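Gift bag (paper)

A paper gift bag is an open-topped paper container with handles, used to present small goods without wrapping them one by one. It differs from the grocery sack in its printed surface, its reinforced top edge and its attached handles.

Construction

The body is formed from a single printed sheet folded into a tube and glued along one side seam. The base is closed by overlapping flaps. Side folds, called gussets, let the bag lie flat in storage and open to a rectangular section. The top edge is turned inward and often stiffened with a strip of card.

Handles are of three main types: flat paper tape, twisted paper and rope. Rope handles pass through punched holes and are knotted on the inside. They stay flexible and fall to either side when the bag is laid down.

Sizing

Makers list width, gusset depth and height, in that order. The Durnik catalog for May lists 27 stock sizes, five of them intended for candy. The Skustetti pattern book, compiled by Gyula Szűcs, groups bags by gusset depth alone.

Filling

Heavy items are placed first, against the base. Flat candy packets may be stood on edge or slid in with the bag on its side, which keeps the opening wide and the gussets spread. Tissue paper, where used, is added last.

Typical contents include wrapped candy, small toys and novelty items. A white bag with a green and yellow print and white rope handles, tilted on its side with a green FOX'S packet in its opening, is shown with two further packets and two pink toy pigs.
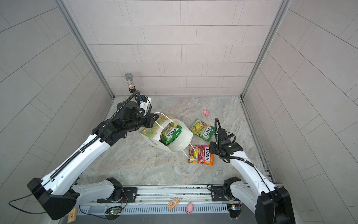
Storage

Unused bags are kept flat, with the handles folded inside the top edge.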